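Week 4: Can machines do the chores yet?

Handout to go with the lecture. Please read it before the seminar and bring the worksheet with you. The first two sections cover the same ground as the lecture. The section on simulation goes a little further.

1. What counts as a chore

In this module a chore is a short physical job that a person does without much thought and would expect to be able to hand over to someone else with one sentence of instruction. Wiping a worktop is a chore. So is putting the cups away, clearing a bench at the end of a shift, or moving parts from a tray into a fixture. Cooking a meal is a string of chores with decisions in between, and we leave it until later in the term.

The definition matters when you read claims about machines. A dishwasher does a household job, and does it well, but somebody still has to load it. The machine was built around one task and the person does the parts that vary. Most automation in homes and workshops is of this kind. The question for this week is about the other kind, where one arm and one hand are expected to cope with the parts that vary.

2. Where things stand

On the shop floor the answer depends on how much has been fixed in advance. If the part always arrives in the same place and the same way up, an arm can pick it up all day. Once the parts are tipped into a bin, the job needs a camera and a way of choosing which part to go for. It also needs a plan for what to do when the grip slips. This can be done, but it takes longer to set up and it fails more often.

In the home very little is fixed. Chairs move. The drawer that opened easily in the morning has a spoon jammed in it by the evening. People also have strong views about breakages. A cell in a workshop can have a reject bin, and a kitchen cannot.

Our own trials on the Lenihan bench last June give a small illustration. Shoaib Jafri and Ratree Kaewkla ran a tidying task in which the arm had to lift one upright object out of a group and set it down in a marked place. Over 210 attempts with the objects in known positions there were 4 failures. When the objects were shifted between attempts by a few centimetres the number of failures rose to 30 over the same number of attempts. Nothing about the arm or the objects had changed. These are teaching results from one bench and should not be quoted as anything more.

3. Practising in simulation

A learning system needs a great many attempts, and a real arm is slow. It also wears out, and someone has to put the objects back each time. For this reason a lot of practice is done in a rendered world, where resetting costs nothing and a dropped object can be put back at once.

The task we use in the practical is a reach and grasp. The target is a thin white rod with a red cap, standing on a dark grey block, and the gripper has to close on it without disturbing what is near it.
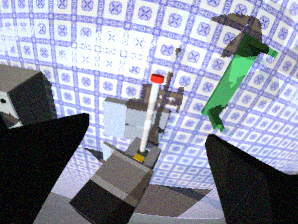

Manipulation and Automation Teaching Group

From this close, the jaws take up a good part of the view. This is a common arrangement when the viewpoint is near the gripper, and it has one clear advantage: the rod and the two fingertips are seen together, so the error between them can be judged directly. The cost is that the fingers hide things. The grey structure on the left is partly behind one of them, and a system working from this view alone has to remember or guess what is there.

Look also at the patterned wall. Its tiles are far busier than the plain grey surfaces at the bottom, and the pale cube behind the rod comes close to disappearing against them. A person ignores the pattern. A system trained with only one background may come to depend on it, and then do badly when the wall is changed. The usual remedy is to vary the background, the lighting and the colours during training, so that the only thing that stays useful from one attempt to the next is the rod itself.

The red cap makes the target easy to find. That is fine for a first exercise. Household objects are seldom so helpful, and in the second half of the practical you will take the colour away and run the task again.

4. What simulation leaves out

Contact is the main difficulty. Simulators treat most objects as rigid, with a single value for friction. A real sponge squashes, a damp plate slides, and a plastic bag does both and then sticks to the fingers. Cloth is harder still. A policy that has learned to grasp a rigid rod has learned very little about a tea towel.

Timing is another. In simulation the command and the movement can be made to happen together. On the Nevance arm there is a short delay between them, and a fast approach that worked on screen may knock the object over.

The last is the rest of the job. Grasping is one step. To put a cup away the machine must find it, decide whether it is clean, open the cupboard, make room and close the door again. If each step works nine times in ten, a job with five steps will be finished a little under six times in ten. You should be able to show this for yourself.

5. For the seminar

Choose one chore from your own home and one from a workplace you know. Write down the steps. Mark the ones where something is fixed in advance and the ones where it is not. Then say which single step you would expect to fail first, and whether it could be practised in simulation.

Gintarė Ķēniņš will take the first seminar group and Nipon Wannasri the second. Worksheets are due on 18th February. Hand them in at room 678 or upload them to the Zurkden page for the module.

Questions about the practical should go to Cremilda Evangelista. If the simulator will not start on your own machine, use one of the computers in the Nudberg lab, where it is already installed – you will need your card to get in.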